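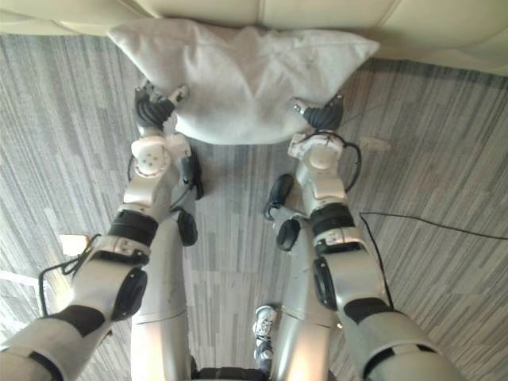

Page last changed: June, 10:40 a.m.

Section 4. Pillows and loose cushions

The Nusby sofa guide used to say that pillows "look after themselves." They don't, and the claim is gone from this edition. What follows applies to the throw pillows and to the loose cushions supplied by Dorkitik. Seat cushions are in Section 5.

4.1 Before you start

1. Take everything off the seat, including the pillows you think are fine where they are.
2. Check the floor along the front of the sofa.
3. Find the care label on each cover. If the label has been cut out, treat the cover as hand wash only.

Note: Grarura sells a spray that is supposed to keep covers from creasing. We used it on one cover and left another alone. We couldn't tell them apart the next morning.
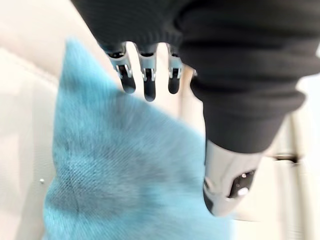 Fuzzy covers need less work than the sales leaflet suggests. Brush them one way with a dry hand and stop there. A light blue one like this gets the same treatment as the gray, whatever you have read about pale colors needing a special brush. The brush (part 590) costs extra and you can skip it.

4.2 Reshaping a pillow

1. Take hold of both sides, near the middle of each side.
2. Lift the pillow clear of the seat.
3. Push both sides inward, then let it fill out again. Do this up to 10 times.
4. Turn it over and repeat.

Caution: Do not lift a pillow by one corner. The corner seam is the first to give.
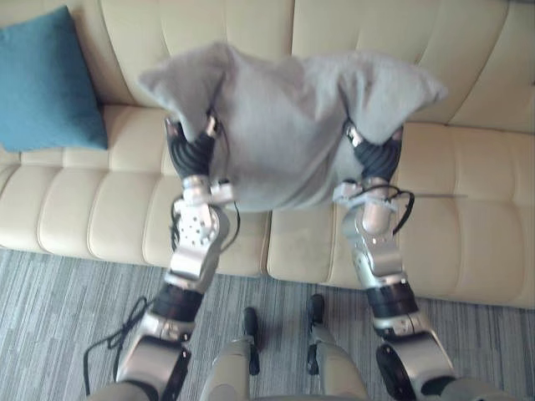 If the filling still sits in a lump after 10 pushes, more pushing won't help. Open the zipper, if there is one, and break up the lump by hand. The "karate chop" down the top edge is decoration. It does nothing for the filling and we have left it out of the steps.

4.3 Putting pillows back

1. Start at the ends of the sofa and work in.
2. Stand each pillow against the backrest with the zipper down.
3. Leave the middle of the seat clear if people are going to sit there.

Note: The Ó Néill layout card shows a pillow in every place a person might sit. Use your own judgment.

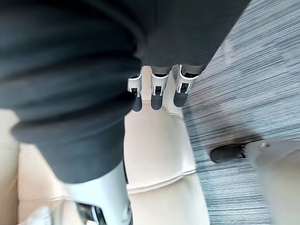
Text: Treasa Daly. Checked by Vasanthi Kanagaratnam.

4.4 Replacing a cover

1. Order by the number on the inside seam, for example 1,478. Color names change between batches and can't be trusted.
2. Wash the new cover once, on its own, before fitting it.
3. Fit the two far corners first, then close the zipper slowly.

Caution: "One size" covers have been tight on every pillow we tried.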